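The bench came out of Rønning in four boxes, and Li-hua Mak put it together on the kitchen floor after supper. She wanted it under the window, where her mother's old chair had been.

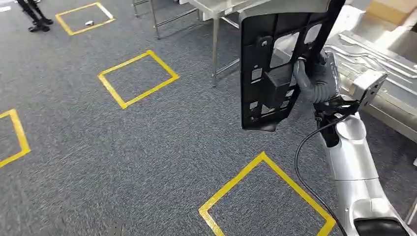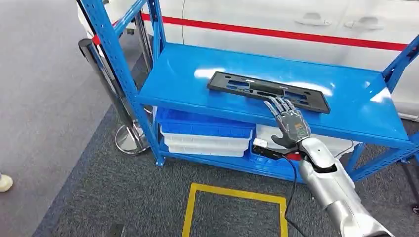 A black plastic panel with cutouts, in both pictures.

The instructions listed 21 screws. She had 10 in the first bag and found the rest taped inside the seat.

By dark it stood level. She put the gray cushion on it, then the green one, then took both off. The wood looked better bare. She sat down and found that the sill came up to her elbow, the same as it had with the chair.

Her brother called from Garnard and asked what she had done with the chair.

"It's in the hall," she said.

"Are you keeping it?"

She looked at it through the doorway, with her coat over the back.

"I'm keeping it in the hall," she said.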